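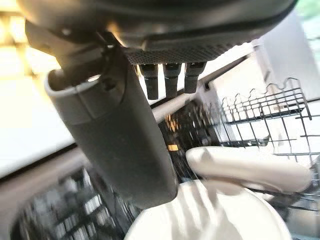 Start with the landing door lock on a domestic platform lift. The lock has to prove two things in order: first that the door is closed, then that the bolt is home. Point to the three black pins side by side, longest on the left, shortest on the right. Lowered straight onto a flat plate, the left one would touch first. Contacts in a lock can be staged by length in the same way, so that the order is fixed by the metal and doesn't depend on the controller.

Next slide: Harken test rig.

- Rated load 300 kg, four landings.
- Lock fitted to the lowest landing only.
- Bolt contact made at 138 ms after door contact on the first run, 133 ms on the last.
- Say clearly that the difference is within what the logger can resolve. Don't offer it as a trend.
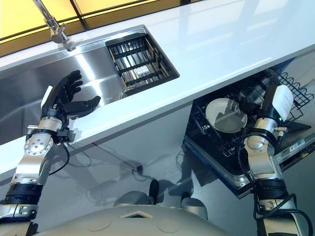
Ghassan Fakhoury asked at the run-through whether a sagging door would close the contacts in the wrong order. It can, if the hinge side drops far enough for the bolt to ride on the edge of the keeper. Show the keeper drawing. The fix is to shim the hinge and leave the keeper alone.

Pause for questions, then go on to faults.
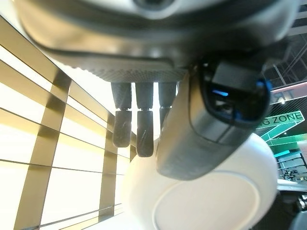
Most callouts for "lift won't move" end at a lock. Check in this order:

1. Door closer: does it pull the door fully shut from a small gap?
2. Keeper alignment, top and bottom.
3. Voltage across the bolt contact with the door shut.
4. Wiring back to the controller.

Never bridge a lock contact to get a customer moving. If one has to be bridged for a test, isolate the drive first and log the bridge in and out.

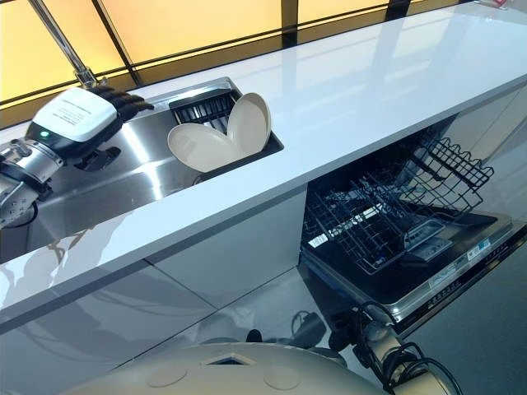
**Sadholm Lifts | Field Engineering**

Handouts: lock drawing, fault sheet. Zoia Hutsuliak has the revised keeper drawing; the January issue shows the slot the wrong way up. Aleksi Väisänen takes the controller questions.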